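About us 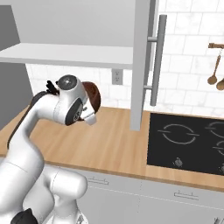
Faruvari is a small company which prepares workplace kitchens for automation. We work with canteens, school kitchens and the kitchens of care homes, and our main interest is what happens with the work of the cooks and kitchen assistants when a robot arm comes to the counter. Before any arm is installed, we build the kitchen on the computer and let the robot work there. In such a kitchen we can see very early how an arm gets in under a wall cabinet, and how much of the counter is left for a person when it stands in front. A cook who looks at this on the screen usually has an opinion within one minute, and this opinion is for us the most valuable part of the project.

How we started

The company was founded by Ľubomír Rusnák, who before this was for many years responsible for the equipment in a large factory canteen. In that canteen a dishwashing line was automated. The machine itself was good. But it was planned without the people who washed the dishes, and after the installation they had to carry the baskets a longer way than before, and the shift had to begin earlier. Two experienced colleagues left in the same season. Ľubomír still speaks about it when a new person joins us, and he brings the old floor plan with him.

Our first customer was Veltuso, a caterer which cooks 2508 meals on a normal working day. Veltuso did not ask us for a robot. They asked us to tell them which tasks the staff would be glad to give away. We spent the first month only with watching and asking, and we wrote no line of software. The answer was different from what the management expected. The cooks wanted to keep nearly everything that has to do with the food itself, including the cutting, which the management considered to be the hard part. What they wanted to give away was the fetching and putting back: bowls from a shelf, bowls to a shelf, things from one end of the counter to the other end, many times in one shift.

This is why so much of our work today is about bowls. Visitors sometimes find it a little funny, and we understand them.

What we do

We measure the kitchen and draw it. We talk with every person who works in it, also with those who come only for the evening cleaning. Then we build the simulated kitchen and teach the tasks there. Wulley is the name of our software for this. It keeps together the model of the room, the movements of the arm and the comments of the staff, so that a comment such as "I stand here when I season the soup" is attached to the place in the kitchen and does not get lost in an email. 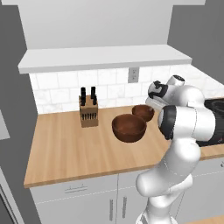

When a task works in Wulley, we show it to the kitchen team and we ask three things. Is it at the right height? Who stands next to it at this hour? What would you do if it stops in the middle? The third one takes the longest time. An arm that stops at 11:30, shortly before lunch, is a bigger problem than an arm that was never installed, and the team must be able to continue by hand without waiting for us. For this reason every task we deliver has a written way to do it without the robot, on one page, in the languages which are spoken in that kitchen.

Only after this we go to the real counter. We begin with one task and we stay on site for 10 working days. If the team does not want to continue after that, we take the arm down and the customer does not pay for it. It has happened to us one time. The reason was the noise of the ventilation together with the noise of the arm, and the team was right.

What changes for the people

We try to be careful with promises here. Automation changes a job, and not every change is welcome to every person.

In the kitchens where we work, the assistants carry less and walk less. They also spend more time with checking, and some of them find checking more tiring than carrying. One assistant told us that before she could think about her own things while she put the bowls away, and now she has to pay attention. We did not have a good answer for her. Together with her supervisor we changed the plan so that nobody is responsible for the arm longer than two hours in one piece, and we now propose this to all customers from the beginning.

Estela Quezada leads this side of our work. She has worked as a cook and later as a shift planner, and she joined Faruvari when we understood that we have enough engineers and too few people who know how a kitchen feels at noon. Estela talks with the teams before, during and after a project, and the engineers are not present in these talks. She can stop a project. In our contracts it is written that a customer may not use our work as a reason to dismiss kitchen staff during the first year. We have lost orders over this sentence and we keep it.

Training

Each person in the kitchen receives 10 hours of training, in paid working time. The first hours are done with the simulated kitchen, where a mistake breaks nothing. People move the bowls to bad places on purpose, put the knife block in the way and look at what the arm does. We recommend it to them. After this, the real machine is less strange. The training room is at our office and is called Hsu, after the family restaurant which was in these rooms before us and whose sign we were allowed to keep.

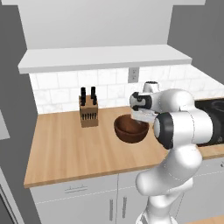 Practice kitchen in simulation: the gripper above the bowl, with the knife block beside it.

So far 120 people have finished the training. A few of them now train their own colleagues, and two have moved to our company and build kitchens in Wulley. They notice things which the rest of us do not notice, for example that a drawer must be opened with the hip when both hands are full, and therefore nothing may be parked in front of it.

Who we are looking for

We are always happy to hear from people with experience in large kitchens, also without technical education. The software can be learned here. We look in September for one person for the conversations on site, who speaks at least two languages and does not mind to start at 5:30 in the morning.

Visit us

Kitchen teams can visit Hsu together with their management or without it. Please write to Estela some weeks before and tell her how many persons will come and what is cooked in your kitchen. We will offer you coffee and, if Ľubomír is in the house, a soup.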